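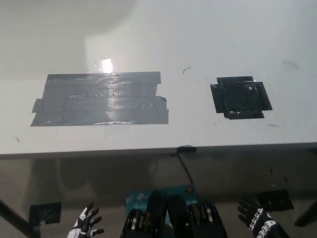
Duvden Home Repairs, written records

Version 3
Last changed 20 May 2019

What is in this folder

This folder holds 185 written records of small repairs done at home by people who live in Duvden and in the villages near to it. Each record tells what thing was damaged, how it was repaired, with which material, and if the repair was still good when we asked again 60 days later. The records were collected on paper and then typed by hand into a table.

The records are in English. Many of them were first told to us in other languages and we translated them as simply as we could. Where a word has no good English word, the original word is kept in the column "local_word".

Files

repairs.csv
The main table, one line for one repair.

materials.csv
The list of materials with the short code used in the main table, for example TP for tape of any kind, GL for glue, TH for thread and WR for wire.

changes.txt
What was corrected between the versions. Please read it if you have used version 2, as the codes for glue are not the same any more.

The files are saved as UTF-8 with commas. If your spreadsheet program opens them with strange letters in the column "local_word", use the import menu and choose UTF-8 there. Double click does not always work.

Columns in repairs.csv

record_id
A number. The numbers are not in order of time. Some numbers are missing from the series where a person asked us to take the record out, and we did not give these numbers again.

object
The damaged thing, in plain words: chair, kettle handle, school bag, garden hose, window frame.

room
Where the thing is normally kept. "Outside" is used for gardens, balconies and sheds.

damage
Free text. We kept the words of the person as much as possible, so the same damage can be described in very different ways. A "crack" for one person is a "line" for another.

material_1, material_2
The codes from materials.csv. The second one is often empty. When more than two materials were used, the others are mentioned in the column "notes".

bought_or_found
B if the material was bought for this repair, F if it was already in the house. Empty means we forgot to ask. This happened mostly in the first weeks.

time_spent
In minutes, as the person remembered it. Drying time of glue should not be included, but we think it sometimes is. Look with care at any wooden furniture where the time is longer than an afternoon.

still_good
Y, N or P. P means partly, for example when a hose does not leak in the middle but leaks at the end. If the thing was thrown away for another reason before we asked again, the column is empty and the notes say so.

local_word
See above.

notes
Everything else. Some notes are long.

How the records were collected

We put paper forms in the reading room at Willton Street and in the hardware shop Grinex, next to the till. People could fill in the form themselves or tell it to one of us. Most of them preferred to tell it. On Saturday mornings the shop was so full that the forms got lost under the catalogues, and some of them were found only in July, when the catalogues were changed for new ones. These forms are included in this version and marked "late form" in the notes.

The second question, after 60 days, was asked by telephone or at the door. We did not go to check the repair with our own eyes unless the person invited us to. So the column "still_good" is the opinion of the owner, and owners are sometimes more kind to their own work than a stranger would be.

The typing was done in Kwon, a small form program which we already had on the computer in the reading room. It cuts the text after a certain length without any warning. We noticed this only after the first version. All the long notes were typed again from the paper, and we believe that none is cut now.

About the repairs with tape

The code TP covers cloth tape, packing tape, insulating tape and the paper tape of painters. In version 1 these had separate codes, but people very often could not say which tape it was, only that it was "the grey one" or "the brown one", and the codes gave a false feeling of order. If you need the kind of tape, search in the notes. The colour is written there when the person told it.

We also do not separate a repair from a temporary covering. If someone put tape over a hole and said it is repaired, it is a repair in this table.

What the records can be used for

They were made for a local booklet on looking after things at home, and they were useful for this. They can also be used for teaching how to clean a messy table, or by people who study everyday words for tools and damage. The column "damage" is maybe the most interesting for language work.

Please do not use them to compare one product with another. The brand was not asked, and a repair depends very much on how clean the surface was before, on the weather and on who lives in the house. Also, people like to tell about a repair which went well. Failed repairs are surely too few here.

Electrical repairs were left out from version 2. We did not want that somebody copies them.

Personal information

Names, streets and telephone numbers are not in the files. They were on the paper forms and the forms are locked in a cupboard. We removed details from the notes when a neighbour could guess the person from them. If you find something which we did not see, write to the address of the reading room with the record_id and we will take it out in the next version.

Known problems

The word "handle" is used for doors, pots and bags together in the column "object". Use it with "room" to divide them.

Some records of bicycles have the room "Outside" and some have "Hall", depending on the season.

There are spaces at the end of some codes in material_2. We remove them every time and they come back when the file is saved from Kwon.

Use and sharing

You can copy and change the files freely. Please write "Duvden Home Repairs, version 3" where you use them, and keep this text in the same folder.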